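ok so the Tamuno sequel. thread, sorry, on a train, typing fast

1/ For anyone who missed it: trade piece this morning says the studio has already got a writer on a second Tamuno film. First one isn't out till July. Not a frame of it has been shown to paying punters and they're drafting part two.

2/ This is the third time they've done it. Fledano had a sequel "in active development" before its trailer landed. Remember Fledano 2? No. Me neither. Script got handed in, went in a drawer, director left for telly.

3/ Skarnanex was the other one. They built the whole last half hour as set-up for the next film. Villain walks off into the fog, big music, credits. Still in the fog as far as I know.

4/ BUT. Tamuno does have something those two didn't, and that's Vasilis Kelmendi. If you've seen Druren you know. If you haven't, it's a tiny film, made for nothing, two brothers and a ferry. Best thing I saw that year by miles. Sound mix was a bit muddy in my screening, that might of been the cinema

5/ Kelmendi apparently only signed for one. So who's directing number two? Piece doesn't say. It says "talks are ongoing with the creative team", which could be anyone, could be the catering

6/ Someone asked about the test screening. I wasn't there, I know a person who was. 2,000 applied, 21 rows of a small cinema actually filled. She liked it. Said the middle drags and the ending is properly sad. Won't tell me more, very annoying of her

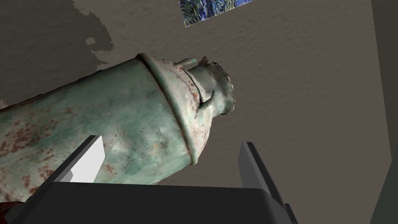
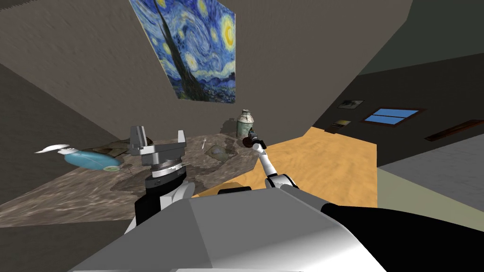
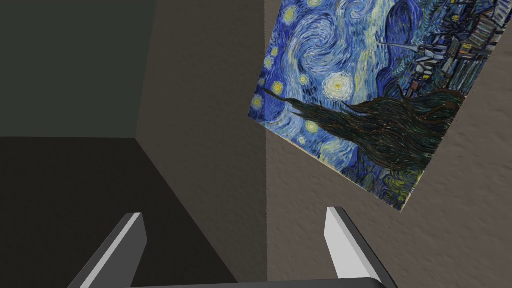 renders, x3. green jar in the first one

7/ Back to it. Money. My guess (guess!!) is the sequel talk is for the investors and not for us. You say "franchise" early, the toy people ring back, the streaming deal gets a nicer number on it. Nothing to do with whether the film's any good

8/ Which is fine, that's how it's always worked. What bugs me is when it gets back into the edit. You can feel it in Skarnanex, there's a scene in a car park where two people explain a thing that only matters if there's another film. Five whole minutes. I timed it on the rewatch because I'm like that

9/ Druren just stops. Boat goes out, cut, done. People in my row were furious. I thought it was great. I'd love Tamuno to have the nerve for that and now I'm worried it won't be let

10/ Poll from last night closed btw. Asked if you'd rather have one good Tamuno or a series of okay ones. 1,073 votes, thank you, and "one good one" won easily. Small but loud group for the series. You're wrong but I like the passion

11/ Few replies asking about the book. Yes there's a book. Yes the second half of it is basically a different story with a different lead, so a sequel does sort of exist on paper already. I'd forgotten that tbh. Makes the news a bit less mad. Still early though

12/ Also no, I don't think they'll recast the sister. She's on the poster. You dont put somone on the poster and then swap her out

13/ Correction to 3: been told the Skarnanex villain turns up in the tie-in comic. Right. Out of the fog then. Haven't read it, is it worth getting?

14/ Anyway I'm booked for opening night, aisle seat, going in knowing as little as I can from here. Muting the title from tomorrow. If you've got spoilers from the screening put a warning on them or I'll block you, nothing personal

15/ my stop, will do replies later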